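Moisture and Storage Loss in Household Onions: A Comparison of Open and Closed Containers
Student project report, Clilcombe College
August 2026

1. Background

Onions bought in bulk are often stored for several weeks in household kitchens and sheds. Losses come from three main causes: sprouting, rot at the neck or base, and drying of the outer scales to the point where the bulb shrivels. All three depend on temperature and on how readily water vapour can leave the area next to the bulb.

Advice printed on retail bags generally says to keep onions somewhere cool, dark and dry. It does not usually say what kind of container to use. This project compared four common types under the same room conditions: a lidded plastic tub, a cardboard carton, a paper sack and a shallow woven basket.

The question was whether container type had a measurable effect on the proportion of bulbs lost, and whether any effect could be linked to relative humidity inside the container.

2. Materials

Brown onions of a single variety, sold locally as Gethin, were bought in one lot from a grower near Mostton. Bulbs with split skins, soft necks or visible mould were removed before the trial. The remaining 681 bulbs were divided among the four container types at random.

The plastic tubs were opaque, with clip-on lids. The cartons were single-wall cardboard with the top flaps folded closed. The sacks were two-ply brown paper, rolled down twice at the neck. Woven baskets were left uncovered, and bulbs were placed in them in a single layer where possible.
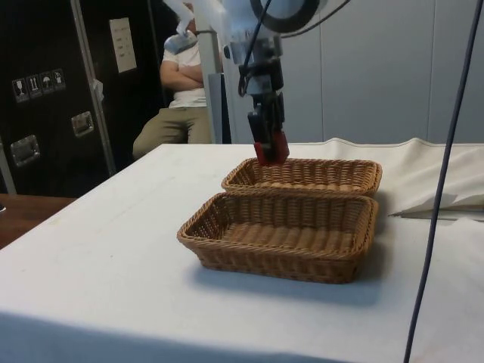 Figure 1. Shallow wicker baskets with rolled rims.

A Zostham humidity logger was placed in one container of each type. The four loggers were first left side by side in open air overnight and their readings compared. One read slightly high and its values were corrected before analysis.

3. Method

Containers were kept on slatted shelves in an unheated storeroom at Clilcombe, with the window covered to exclude light. The trial began in February and ran for 13 weeks. Room temperature was recorded at the same time each morning.

Every bulb was inspected weekly. A bulb was classed as lost if it showed a sprout longer than the width of a fingernail, any soft area that gave under light thumb pressure, or mould that could not be removed with the dry outer scale. Lost bulbs were recorded by cause and taken out, to limit spread to their neighbours.

Container positions on the shelves were rotated after each inspection. This was done to reduce the effect of small differences in temperature between the upper and lower shelves.

4. Results

By the end of the trial, 174 bulbs had been classed as lost. The plastic tubs gave the highest proportion of losses and the woven baskets the lowest. Cartons and paper sacks fell between the two and could not be separated from each other with any confidence.

Rot was the most common cause of loss in the tubs, and most of it began at the neck. Condensation was noted under the lids at several inspections, usually after a cold night. In the baskets, rot was uncommon and most losses were due to sprouting. Sprouting began late in the trial in all containers, at close to the same time, and did not appear to depend on container type.

Relative humidity in the tub stayed well above the room value throughout. The carton and sack followed the room value with a delay of several hours. The basket logger tracked the room value closely.
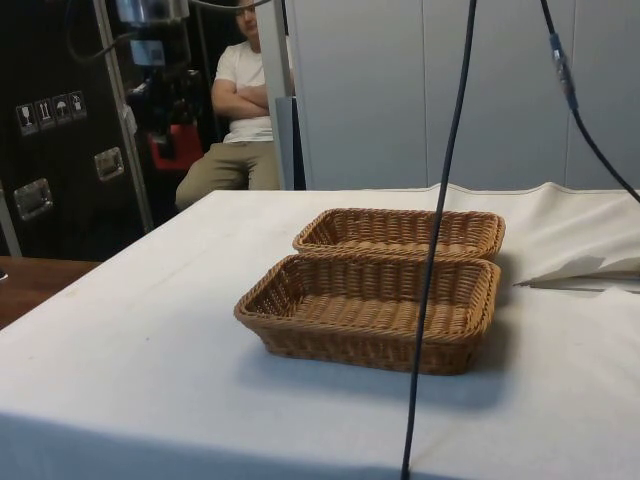

Figure 2. Open woven baskets, one behind the other, on a pale cloth.

5. Discussion

The results support the view that trapped moisture is the main avoidable cause of storage loss over this period. The tubs held water vapour given off by the bulbs, and cooling at night brought the air near the lid to its dew point. Neck tissue that had not fully cured would be the first to suffer under these conditions.

The open baskets had one cost. Bulbs stored in them lost more outer skin, and 19 were noted as lightly shrivelled at the final inspection, although still usable. These were not counted as losses. If they had been, the advantage of the basket over the sack would have been smaller.

Depth of fill was not controlled properly. The tubs and sacks held bulbs several layers deep, while the baskets were shallow, so the effect of the container wall cannot be fully separated from the effect of stacking. A repeat trial should use the same number of layers in each container type - this is the main change we would make.

Only one logger was available for each container type, so variation between containers of the same type was not measured. The bulbs also came from a single lot, and a lot with different curing could give a different ranking.

6. Recommendations for Further Work

A second trial should include a plastic tub with drilled sides, as ventilation may matter more than the material itself. Weighing a marked group of bulbs each week would give a direct measure of water loss and replace the visual judgment used for shrivelling. The storeroom temperature should be logged continuously.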